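**1/** Okay, week two of collecting demos for the Hurkar project! The job is tidying: stuff on the rug goes in the cardboard box, over and over, until we hit 2000 clips. My thumbs have opinions.

**2/** Things I got wrong at the start: I put every toy down in the same spot. Fumiko Sakamoto looked through my first batch and very kindly told me I'd taught the model one rug location (oops). Now I toss everything before each take and go with wherever it lands.

**3/** Also, slow down! I was racing through like it was a game show. A good take is about eight seconds per item, and if you fumble a grab you leave the fumble in and try again. Quyên Lại says the recoveries are her favorite clips.

**4/** Soft toys are easy. Slippery packets are EVIL. I did four in a row last night and wanted to lie down on the floor with them.

**5/** Tomorrow I'm swapping half the items and turning the box a bit between takes. If you're collecting at home too, tell me what you use for small stuff, I'm running out of things to pick up and my sister wants her sponge back

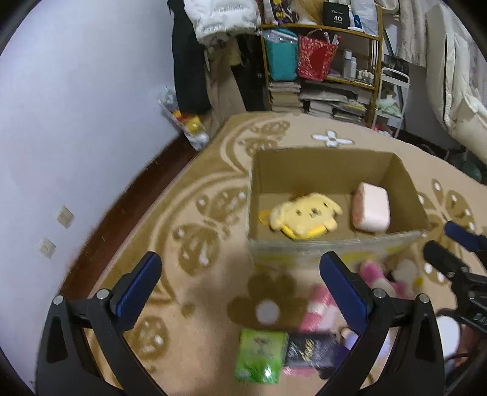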